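Bunano Touchline Tactics Board, Second Edition

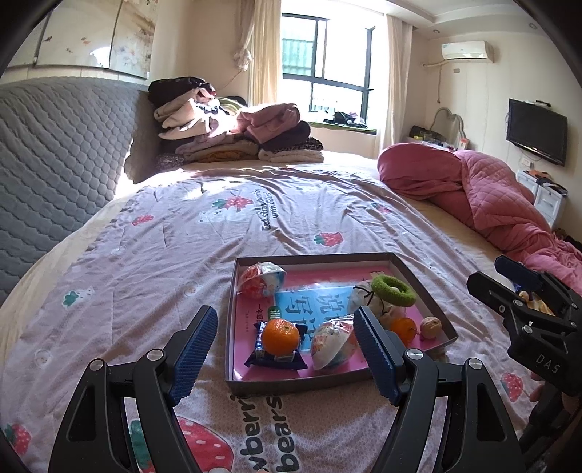

An orange and a few wrapped snacks in a box lid on the bed.

For anyone who has ever stood in front of sixteen under-twelves, drawn a lovely curving arrow in the mud with a stick and watched all sixteen run the other way. The Touchline is a folding magnetic tactics board for football coaches, parents who have been talked into coaching, and people who shout at the television but would like to shout with evidence.

Open, it gives you a full pitch on one side and a penalty area on the other. Shut, it goes under your arm and makes you look like you're off to serve someone a writ.

What you get

One folding board, hinged in the middle, with a clip to keep it shut
23 magnetic counters: eleven red, eleven blue and a ball
Two dry-wipe pens, one black, one green
A cloth, which you will lose
Carry sleeve with a shoulder strap

There is no referee counter. We get asked. The first edition had one in yellow and it was mostly used as a spare left back, so we saved ourselves the bother.

The counters

These are the main change from the first edition. The old ones were flat and looked very smart, and on a cold November morning you couldn't pick them up with gloves on, or much better with gloves off. The new ones have a raised rim and a bit of heft. They hold on when the board is upright and they hold on in wind, though we wouldn't wave it at the linesman.

Each counter has a blank white top that takes the pen, so you can write shirt numbers or initials. If you've got three lads called Jack, you'll have to work that out for yourselves.

Lost counters are sold in bags of four. Lost balls are sold singly, and we sell far more of those than we'd have guessed.

The surface

Steel, with a wipeable green coating. It will take rain. It will take tea. It won't take permanent marker, whatever your brother-in-law says about hairspray, and marks made that way aren't covered by the guarantee. Use the pens in the sleeve or any ordinary dry-wipe ones.

The lines are printed under the coating, so they won't rub away. On the first edition the centre circle went after a season and a half of keen use, and we had some stern letters. One of them came with a diagram.

Tried out by

Titilayo Omoregie coached Idahosa Rovers women's second team with the board for most of a season before we put it on sale. Her notes ran to several pages and weren't all kind. The clip was moved because of her ("opens itself in the car, rattles like a biscuit tin all the way to an away match") and so was the strap. She also asked for the penalty area on the back, for corners, and she was right. Rovers went on to concede from a corner in each of their next two matches, which we've agreed not to discuss.

Sizes

Standard is 32 centimetres tall when folded and fits most kit bags. Fine for a huddle of six or seven, or for a whole squad if the tall ones can be persuaded to kneel.

The Clubhouse is the same thing made bigger, with holes for hanging it on a wall. It doesn't fold and it has no strap. Please don't try to take it on the bus - a customer did, and wrote to us.

Questions we get

Will it work for five-a-side?
Yes. Leave some of the counters in the bag.

Can I use it for rugby?
You'd need more counters and a different pitch. So, no.

Does it come in my club's colours?
For orders of 200 boards or more, yes. Below that it's red and blue, and you may pretend.

Do the pens work in the cold?
Better than most. Keep one in an inside pocket and swap them over at half time.

Is the 4-4-2 booklet still included?
It isn't. We had 300 left over from the first edition and they've finally gone. It was a perfectly good booklet and it was plainly out of fashion before the ink was dry.

Delivery and returns

Boards are packed and sent from our Estov warehouse. Anything ordered after noon on a Friday leaves on Monday, so if your cup tie is on the Sunday you'll be back to the stick and the mud.

If you don't like it, send it back within the month with the counters in their bag. We do check for the ball. The hinge and coating are guaranteed for two years of normal use. Throwing it at a dugout is something we understand, but it isn't normal use.

Goes well with

Bunano spare pens, pack of six
Esard whistle, loud
Esard whistle, very loud
Kneeling mat for tall defenders (out of stock)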